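Home Staging and Upholstery Care
Unit 4: The Seating Area
Instructor: Derek Bellamy

Read this before the practical. Bring the handout with you, plus a soft brush and 2 clean cotton cloths.

4.1 Order of work

Work from the top down and finish with the floor. Take everything off the sofa first, including throw pillows and blankets, and put it on a clean surface. Brush the back cushions, then the arms, then the seats. The base panel comes last. Students tend to skip it, and it collects more dust than the back does.

4.2 Tufted leather

Stitched channels hold crumbs and grit. Brush along each channel toward the nearest open edge, and vacuum with the brush head on low. Don't use the crevice tool on leather — the hard tip leaves marks. Wipe with a barely damp cloth and dry right away with the second one. Conditioner goes on the cloth, never straight onto the hide. A 300 ml bottle should cover up to four sofas of ordinary length.

Piping needs its own pass. Pinch the cloth around it and draw it along in one direction.

4.3 Pillows

On a long two-section sofa, start with one pillow toward each end and leave the middle open for sitting. Two in the same color are enough if the leather is pale. Check velvety covers for nap direction before brushing, and brush with it. A pillow that has ended up on the floor gets brushed on both sides before it goes back.

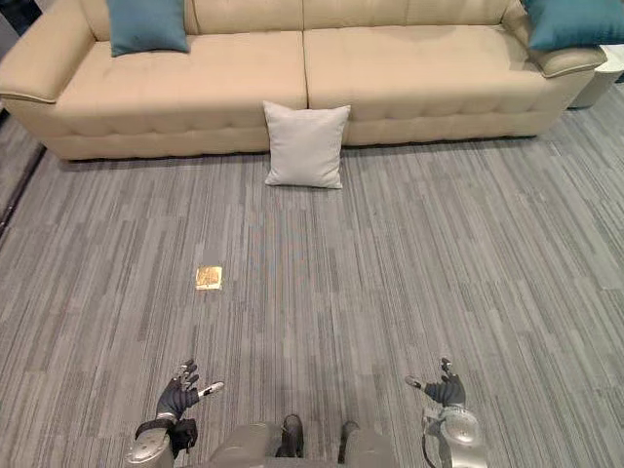 Fig. 4.1. Beige tufted sofa with two teal pillows. A gray cushion and a small piece of golden paper or card are still to be picked up.

4.4 The floor in front

Pick up by hand before vacuuming. Foil, card and wrappers can block the hose, and thin pieces slide under the base where the vacuum won't reach. Look along the carpet from a low angle. Striped carpet in mixed grays hides lint very well, so go over it twice, once with the stripes and once across them.

Side tables get wiped after the sofa is brushed and before the floor is vacuumed.

4.5 For the practical

Work in pairs. One person clears and sorts, the other brushes, then swap at the halfway point. You have 70 minutes. Write down anything you find under or behind the furniture and leave it in the tray by the door.

Reading for next time: the Vidal handout on fabric codes, first section only.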